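Dirnico Cell Planner: review after one budgeting round

Reviewed by Reto Kaufmann
Posted Jan 20, 2026

Dirnico Cell Planner is a desktop program for working out what a two-arm handling cell will cost before any of it is ordered. It combines a physics simulator, a parts catalog and a cost sheet. I used it to prepare the equipment request for a kitchen-handling cell at Hikavberg, where we had to choose between two gripper types and decide how much counter length to pay for.

Price and license

A single seat is 748 per year. The catalog add-on is another 172, and it is needed if you want list prices to show up in the cost sheet. Without it every price is typed in by hand. There is no monthly option. A seat can be moved to another machine, but the old machine has to be online to release it.

Our finance office books the seat as software and the hardware as capital equipment. The cost sheet exports both on the same page, so they have to be split afterward. Timo Brandes wrote a short script for this. It should be a setting.

Setup

Installation took one morning, most of it spent on texture downloads. The arm models loaded without changes. The gripper from Oberholzer did not. Its finger joints came in with the travel limits reversed, and I corrected them in the joint table. Support answered the next day with the same fix.

Objects are imported as meshes. The program reduces them on import unless told otherwise, and the default reduction is strong. This keeps the simulation fast on an ordinary workstation, but round parts end up visibly faceted -- enough to matter if you are judging grip contact on a curved surface. I would turn the reduction down for anything the fingers touch and leave it alone for bowls, trays and furniture.

Use in planning

The wrist views are the part of the program I used most. An overhead view will tell you whether an arm reaches. It says little about whether the fingers have room to close beside a bowl, and clearance of that kind decides how much counter you buy.

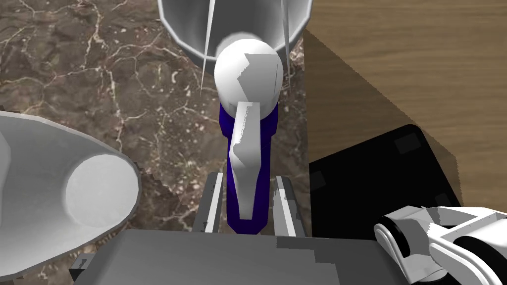
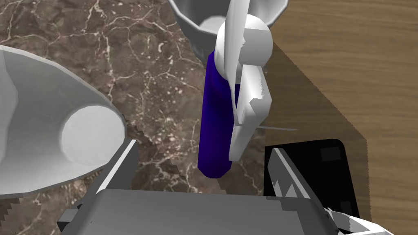
Simulated views from the test layout: the blue item on the marble counter, with bowls close by and the wooden table to the right.

We had drawn the first layout with 600 mm of clear counter. Running the handling task with the bowls left in place showed that the second arm needed more space on its approach. Adding 200 mm in the planner took a minute, and the cost sheet updated the counter and the base frame together. It did not update the guarding. I found that only when I compared the total against a quote.

Collision reporting is adequate. Contacts between an arm and a fixed object are logged with a time stamp. Contacts between the two arms are logged only if a separate check is switched on, and it is off by default. Switch it on before you budget anything.

Rendering errors are a minor nuisance. In some views the rim of a bowl grows thin spikes where the mesh is bad. They have no effect on the collision model, which is built separately, but they look poor in a slide for management. Repairing the mesh in an outside editor cures it.

Cost sheet

The sheet handles quantity, lead time and spares. It has no field for integration labor, and labor was the largest single line in our request. I entered it as a part with no supplier. Currency is set once per project. If your arms and your grippers are quoted in different currencies, convert before entry.

Compared with Ular

We ran the Ular planner on a previous request. Ular has the better cost sheet, with labor and guarding included, and it produces a cleaner report. Its simulation is limited to reach envelopes, with no contact and no wrist views. For a plain pick-and-place cell I would still use Ular. For two arms working close to each other over a crowded counter, Dirnico gives more useful numbers.

Faults noted

Undo does not cover the joint table.
The report template prints the project name twice.
Saved wrist views are lost if the gripper is swapped.
Shadows cannot be turned off per light.

Recommendation

Buy one seat, with the catalog add-on, if the layout question is still open when the budget is due. If the layout is already fixed, a spreadsheet will do the same work. We are renewing ours for one year and will look again once the guarding fault is fixed -- Dirnico lists it as open, with no release named.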